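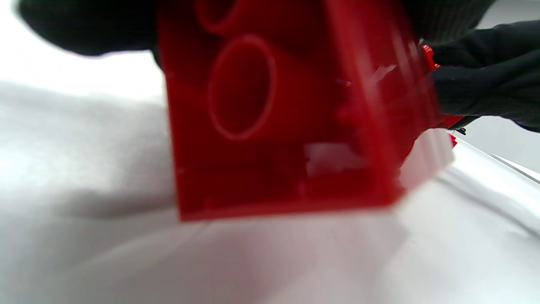

Red toy brick, seen from the open underside

Plovodum speaker spring sale, anyone buying?

Posted by kettle_drum on Mar 10, 2024

So the Zellness voice speakers are on sale again at Plovodum. 58 for the small one, bundle with two plugs is 64. Six bucks for two smart plugs seems too good. Anybody have the bundle? Need something for the kitchen, mostly timers and radio. Dont want to do a hub.

mossytoes
Have the small one, got it last May. Fine for timers. Radio is ok, thin sound. Mic is great, hears me over the range hood.

grumbleford
Skip it. Mine drops off wifi twice a week. Support told me to move the router. I'm not moving the router for a speaker.

mossytoes
@grumbleford which firmware? Mine did that till the fall update, then stopped. Check in the app under device, scroll way down.

grumbleford
Latest. Checked. Still drops.

pixel_hen
Bundle plugs are the OLD plugs btw. No energy readout. That's why they're cheap. If you just want a lamp on and off, go for it. We run 14 of them at the shop and two have died, both on the coffee maker.

kettle_drum
Ok good to know. Lamp only. What's the return window, 30 days?

pixel_hen
Depends who ships it. If it says sold by Plovodum you're good. If it says Kesbridge it's the reseller and they charge restocking. Read the small print under the price, its easy to miss.

deskfan2
Kesbridge refunded me in full, no fee. Took forever but it came.

pixel_hen
Was it unopened?

deskfan2
yeah, sealed

pixel_hen
Well there you go. Opened is a different story.

oldtapedeck
Paying money for a microphone in the kitchen. Wind up timer, four dollars, never drops off wifi.

mossytoes
It has a mute switch. And nobody's making you buy one.

oldtapedeck
Mute switch is software, no?

mossytoes
Hardware on the small one. Big one I don't know.

lintroller
Before you order, the sale price only shows if you're logged in. I had it in the cart as guest and it was full price, logged in and it fell to 58. Also the gray one is excluded, white and black only. Took me two tries to figure out.

kettle_drum
Huh, I was seeing it logged out. Just checked again, 58 both ways for me. Maybe they fixed it?

lintroller
Maybe. Was last night for me.

grumbleford
How many reviews does it have now, 970? Sort by newest. Bunch of them say wifi. Not just me.

mossytoes
And a bunch say it works. People with a working speaker dont go write a review.

deskfan2
Can it do two timers at once? My old one couldnt.

mossytoes
Yes. You can name them too. "Rice timer" etc.

kettle_drum
Ordered the bundle, white, sold by Plovodum. Supposed to ship in a couple days. Will post on the wifi thing once its set up. Thanks all, even the wind up timer guy.

oldtapedeck
Offer stands.

Recent threads
Milošević soundbar, no sound over HDMI
Zellness app keeps logging me out
Best cheap plug with energy readout?
Kesbridge order stuck on "processing"
Moving alarms from an old speaker to a new one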